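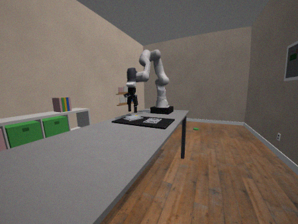

Jibrin arm hire – common questions

Last updated: October

What do I get?
One arm, base block, two-finger gripper, the black work board and the simulator login. Table not included, sorry. Any flat one will do if it doesn't wobble.

Is the simulator extra?
No. Comes with every hire. Most people start there, get the moves right, then send the same program to the real arm.

Can I change the room in it?
Not yet. Table height yes, board position yes. Walls and furniture stay as they are for now.

How much?
£481 a month, 2 month minimum. Deposit is £747, back within 41 days of return, less any damage.

Do I need to code?
Helps but no. Drag the gripper to a spot on screen, save it, drag it to the next. Python if you want it.

Will it pick up X?
Depends on X. Send size and weight to Uchenna Chukwu at the Ilthorpe office and she'll try it in the sim first. Free, usualy same day.

Gripper stops above the board and won't go down?
Board height is wrong in settings. Set it again, press Home, retry. Still stuck, ring us.

Delivery?
Ilthorpe and Milham free. Stastemwood by van, small charge. Further out, ask.

Can I buy instead?
Yes, after the first two months. Half of what you've payed in hire comes off the price.

Mac or Windows?
Both. Linux works but we can't help much if it breaks.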